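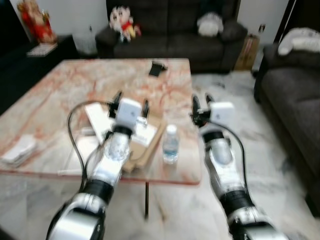
When I moved to Sullbridge I thought I could live without a car, and for two years this was true. Then my job went to the other side of the river, and now I take the bus number 41 every morning at 6:40. I want to write a little about this bus, for other people who came here from another country and are afraid of it.

The first week I was afraid too. In my country you shout to the driver when you want to get out. In Sullbridge you pull a yellow cord, and if you shout, everyone looks at you. I did it one time only.

The second thing is the transfer at Skurkbridge. The paper schedule says you have seven minutes, but the stop for the next bus is across the big road, behind the pharmacy. You must wait for the light two times. I walk fast and I usually make it -- in winter I take the earlier bus and drink my tea at the station.

I use the Mota card. You put money on it at the grocery store, and the second ride is free if you get on in less than 40 minutes. I paid double the whole first month, as I did not know that I must touch the same card again. I was too shy to ask.
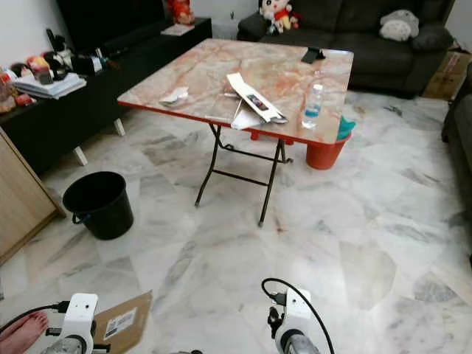

Can you get a refund if you paid twice by mistake?

You can, but you must go to the office in person before the end of the month, and they want to see the card. I went too late and lost my money.

Now I even like the ride. After the bridge the bus is almost empty, and I study my English words or look at the water. On Monday there is a very old lady who says good morning to every person, and I practice my answer before she arrives to my seat.

Last updated: October

Comments

celtimeo_rider: The stop behind the pharmacy is so hard to find! I missed my bus there twice.

Anonymous: You can check the balance at the machine in the station also, no need to go to the store.

northside mom: Good luck with your English, it is already very good.

Recent posts
My first winter coat
Why I stopped buying bread
How to read a letter from the water company
Sunday soup with barley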